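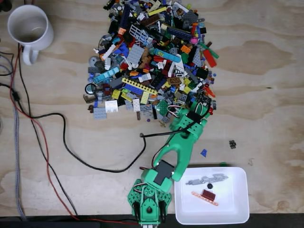

2. Sorting of mixed stock

Work in June covered the unsorted LEGO held at Plarneven. The stock came in as mixed lots, with bricks, plates, Technic beams and specialty parts together in all colors. It is tipped out on a plywood tabletop and worked down from the edge of the heap. Pulled parts go into a white plastic tray with raised walls before they are moved to storage.

Output for the month was 700 parts sorted and logged. The sort is by part type first and color second. An early trial by color was dropped after Mieke Lambrechts found that small black and gray parts were being missed in same-color bins.

Printed parts are held apart. Slopes and bricks with printed markings are checked against the parts list by Riaan Van Wyk and bagged one type to a bag. Tires and wheels are also bagged separately. Beams are graded by length, and any with cracked holes are set aside for scrap.

3. Storage

The Lorkivport drawer units were delivered and fitted along the north wall. They give 60 drawers, all labeled. Long beams do not fit the standard drawer and are stored flat in the lower cabinet for now. A quote for deeper drawers has been requested from Provell.

4. Open items

Parts list: entries for older sets, back to 1977, are incomplete. Lungile Mokgethi is filling these in.
Cleaning: no parts washed to date. The sink in the back room has to be repaired first.
Budget: drawer labels ran over the planned amount. The difference was taken from the packaging line.

Report prepared by Sioned Craddock.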